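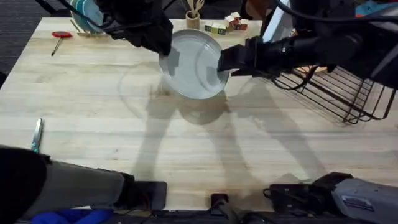

# Two-arm plate cell: setup and care FAQ

Kept by Kedir Ejigu for anyone who runs or fixes the plate cell at Sostmont. The cell has two arms on one wooden table and its job is handling plates, including getting them into the wire dish rack. If your question isn't covered, write it on the sheet by the door and it will get an entry.

## Daily start

**What order do I power things up in?**

Left arm, right arm, then the control PC. Wait for each arm to finish its self-check before you switch on the next one. If both arms come up together, the PC sometimes swaps them, and the first move command goes to the wrong side. Nothing breaks if you catch it, but you have to shut down and start over.

**Do I have to home the arms every time?**

Yes, after every power-off. Clear a path first. The arms swing low over the middle of the table when they home, and they don't know the rack is there.

**How do I know the arm bases are tight?**

Put a hand on the base and push sideways. You should feel no movement at the table edge. If there is play, tighten the mounting bracket a quarter turn at a time and push again. Don't use the long wrench. The table is wood and it will crush before the bolt complains.

**Does the light in the room matter?**

It does for the camera. Hard side light puts long arm shadows across the table, and a gripper shadow on a plate can be read as part of the rim. The camera settings file called `kumsa_day` is tuned for this. Use `kumsa_eve` after 6 p.m.

## Plates and the rack

**Where does the dish rack go?**

On the right side of the table, within the right arm's reach. The corner positions are marked with pencil ticks on the wood. If the ticks have rubbed off, run the rack locate routine and draw them again. Don't set it by eye.

**Which plate should I use to test a change?**

The plain round white one. It has a raised rim that gives the fingers something to hold. Use it for every first run after a repair, so results can be compared with the old logs.

**How should a two-arm hold look?**

The left gripper clamps the rim at the upper left and the right gripper's fingers press against the rim on the right. The plate is tilted up on its edge, just above the table. If the right fingers land on the face of the plate, stop and check the right arm's wrist offset.

**Why keep the plate so close to the table?**

It limits the drop. Most slips happen in the hold, when one arm is taking weight from the other. Please don't raise the hold height to get a better camera view.

**The plate slips in the grip. What do I change first?**

Clean the fingers. Wipe them with a damp cloth, let them dry, and try again. If that doesn't fix it, look for shiny spots on the pads and replace any pad that has them. Grip force comes last. The setting is 2,086 in the controller's own units for the left gripper and 1,445 for the right. They are different on purpose: the left one clamps and the right one steadies. If you change either number, write down the old one.

**Can I leave other items on the table?**

Along the far edge, yes. The cup of wooden utensils, the toy blocks and the plate in its stand can all stay there, and we use them for other tasks. Keep knives and hand tools away from the middle of the table while the arms are live.

## Cables

**How much slack should the arm cables have?**

Enough for the wrist to turn fully both ways without the cable going tight. Turn it by hand with the power off and watch the loop. The cables that hang at the front of the table should clear your knees when you sit down. If they don't, re-tie them.

**A cable rubs on the arm. Is that a problem?**

Light contact is fine. A worn patch on the jacket is a problem. Wrap it the same day and order a new cable from Vornton. Their part list is taped inside the cabinet door.

**One gripper stopped responding but the arm still moves.**

Reseat the connector at the wrist, then the one at the base. It's the wrist connector nearly every time. Power down before you touch either one.

## Regular care

**How often does the cell need calibration?**

Every 100 hours of run time, and after any collision, base adjustment or camera bump. The hour counter is on the first screen of the Plindico panel. Calibrate the left arm first, then the right, then run the shared-point check. Both tips have to agree within 2 mm. If they don't, check the bases again before you repeat it.

**Can I grease the joints?**

No. They are sealed. If a joint grinds or feels rough by hand, take the arm out of use and tell Kedir.

**When do finger pads get replaced?**

We change the full set in August, and single pads whenever they need it. Let the adhesive sit overnight. A pad used too early will creep toward the tip and throw off the grip position.

**What goes in the log?**

Every calibration, part change, collision and setting change, with your initials. Slipped plates go in too, along with which arm had the hold at the time.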